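Module 4: Compression After Vein Treatment
Course handout, Gurnville Vascular Aide Program

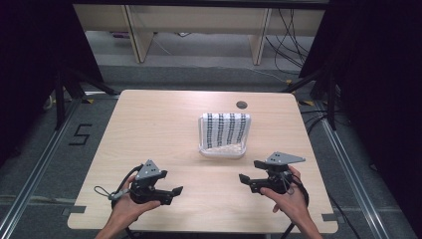
Graduated compression is applied after sclerotherapy and after thermal ablation of the great saphenous vein. Pressure is highest at the ankle and falls toward the thigh. Stockings are graded in millimeters of mercury (mmHg), and the grade printed on the package refers to the ankle only. Before fitting, supplies are set out within reach of both hands. Soft goods can be stood upright in a clear plastic container, as with the striped cloth on the table, so that the item can be identified without handling it. Skin is checked for breaks, blisters and adhesive residue before any garment goes on.

4.1 Measuring

Measure with the patient standing, early in the day if possible. Swelling that builds up by afternoon gives a false large size. Record:

- ankle at the narrowest point above the bone
- calf at the widest point
- length from floor to the bend of the knee

For thigh-high garments add the thigh circumference just below the gluteal fold. If ankle and calf fall in different sizes on the maker's chart, refer to the fitter. Do not average the two.

4.2 Grades used in this course

Light: 15 mmHg at the ankle. Worn for tired legs and long travel.
Firm: 29 mmHg at the ankle. Used in our exercises as the post-procedure grade.

Makers group these values into ranges, and the ranges differ between countries. Always read the number, not the class.

4.3 When not to apply

Compression is withheld in severe arterial disease until the physician has reviewed the ankle-brachial index. Absent foot pulses, numbness or a cold, pale foot are reported before fitting. Diabetic patients with reduced feeling may not notice a garment that is too tight — check the toes for color and refill.

4.4 Putting the stocking on

Turn the leg of the stocking inside out down to the heel pocket. Seat the toes and heel first, then work the fabric up in short sections. Do not pull from the top band. Smooth out every fold, as a crease behind the knee acts as a narrow band of higher pressure.

Wear time is set by the treating physician. Worksheet B uses the Admasu case, with a schedule of 11 days.

Reading for next session: Gileck notes, section on duplex ultrasound.

Related handouts
Module 3: Sclerosing Agents and Dilution
Module 5: Reading a Reflux Report
Idach Skills Lab: Bandaging Basics

Shares: 15 | Comments: 2

© Gurnville Vascular Aide Program | Contact | Back to top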